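Writing rules for a robot that only exists on a screen

I've spent most of August on the least glamorous job in the whole of robotics, and I've loved nearly every minute of it. I've been writing our house rules for simulated pick-and-place. Eleven pages so far, down from nineteen, and Mhairi Dalgleish (who reads everything with a green pen) thinks it can lose another three.

A bit of background for anyone new to the blog. I work on Premcombe, our little project for testing grasping in simulation. An arm, a table, some objects, and a program trying to pick up the right one. We share our runs with two other groups, and last spring we found out that all three of us meant different things by "a successful pick". Ours was "the object left the table". Vesela Matić's group wanted it held for a few seconds. The third lot counted it if the fingers closed on something, which made their scores look marvellous! So Bahman Ranjbar said somebody ought to write it all down, and I put my hand up before he'd finished the sentence.

The room I've been using for checking the rules is one of my favourites. It has an open side, with sky and a bit of coast or lake country beyond it — I've never worked out which.

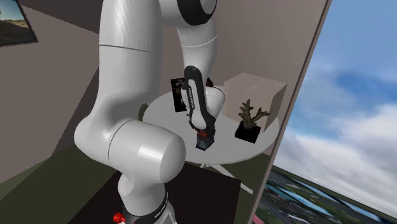 The arm over the round table, with the small block low down under the gripper.

Right, the rules. I won't paste all of them, but these are the ones I get asked about.

Write down the start before you press go. Every run gets its own starting record: where each object is, which way it faces, the pose of the arm, the random seed and the version of the software. We used to save this at the end of the run (I know, I know) and if the program crashed we lost it. Now the run refuses to begin until the record exists. Fernanda Morais wrote that check in an afternoon and it has saved me more grief than anything else in the project.

Leave the big things in. It's very tempting to clear the table so that the arm has an easy life. But a real shelf or bench has a great lump of a box sitting where you'd like your elbow to go, so the rules say that at least one object has to be bigger than the thing being picked. The big beige box in the picture does that job nicely. I'm also very fond of awkward shapes like the coral piece in front of it, all knobbly branches. A collision model that treats something like that as a plain box will tell you the arm has hit it when there's clear air between them.

Touching counts. If any part of the arm or hand touches anything other than the target, the run is marked as a contact, even when the pick works. It doesn't have to be a failure. It does have to be in the log. We had a long and really enjoyable argument over this one, because Marjan Hashemi felt a gentle brush against a neighbour was no worse than what a person does when reaching for the salt. She's right, I think, so there's now a limit on the force, and below it you note the contact and carry on.

Look before closing. My pet rule! Before the fingers close, the program must stop, take a fresh view and compare it with where it thinks the object is. It's a short pause, 200 milliseconds in our settings, and people grumble that it makes the runs slower. It does. But over the 3000 runs we went back through, the commonest trouble was a hand that came down with complete confidence slightly to one side of the target, and a second look is a cheap cure for that. 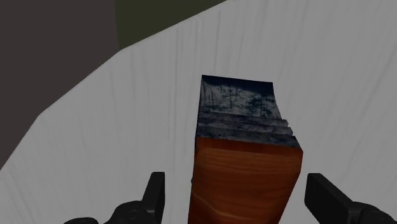
Looking down between the open fingers, with the block's orange-brown face in the gap.

I find this kind of view so much more useful than a number on its own. You want to see table on both sides of the object, between it and each finger. If you can only see it on one side, you're about to shove the thing along instead of picking it up. The rule asks for the gap on each side to be logged, with a still saved next to it, so whoever reads the log later can judge for themselves.

It's also a good argument for not using plain grey cubes. Look at that block, with its ragged steps down one side and the mottled blue bit at the far end. Where is its edge, exactly? Two people marking it by hand won't agree, and our rules now say what to do about that: each marks the outline without seeing the other's, and if they differ by more than the set margin, a third person has a go. Bahman wanted to average them. Averaging two outlines of a jagged edge gives you a smooth edge that isn't there, so we didn't.

Keep the failures. All of them, in the same folder as the good runs, with the same names and the same records. Vesela's group had been deleting theirs to save disk space, which I do understand, having seen the size of the disk. We've agreed to drop the video after a while and keep the rest.

Say that it's simulated. Every chart, every table, every slide. It sounds fussy until you've watched a graph get copied from one talk to the next and lose its label on the way. The friction in our simulated fingers is a setting that I typed in myself, and I'd like people to know that before they get excited.

Still to do: a section on lighting (shadows across the table change the results more than I expected, and I'm having great fun with it), and a decent definition of "dropped". At the moment an object that slips and gets caught again on the way down counts as both dropped and picked. Mhairi has circled that paragraph twice.

If you've got house rules of your own, for simulation or for a real arm, I'd love to read them. Send me the dull bits especially — how you name your files, who's allowed to change a threshold, what you do when two people disagree. I'll put up the next draft once the green pen has been through it.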